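A box on the bed: Bheki Shabalala about packing for people far from home

When Bheki Shabalala moved to Vumiddale, his aunt sent him a parcel every two months. Now he sends parcels himself, to students who come from the same town. We talked in June, at his home.

"I have no big table," he told me. "So I pack on the bed. The bed is wide and it is soft, and I can see everything before it goes in the box."

He begins with a clean cloth over the bed and puts all the small packets in the middle of it. Foil goes together with plastic, food together with small things for the room. He does not sort by type.

"I sort by how easily it breaks – or how easily it makes a hole," he said. "A foil packet has sharp corners. I keep it away from thin bags."

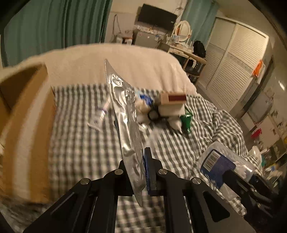 What goes in first

Heavy things go to the bottom, and soft packets fill the corners. Bheki keeps a notebook with the name of every student and what each one likes. His last entry was parcel number 244.

"One girl wrote me that she kept the box for 10 months, as a shelf," he said. "I was very glad about this."

His neighbor Jihad Sabbagh helps him to close the boxes. They use two lines of tape on the bottom, and then Jihad writes the address by hand.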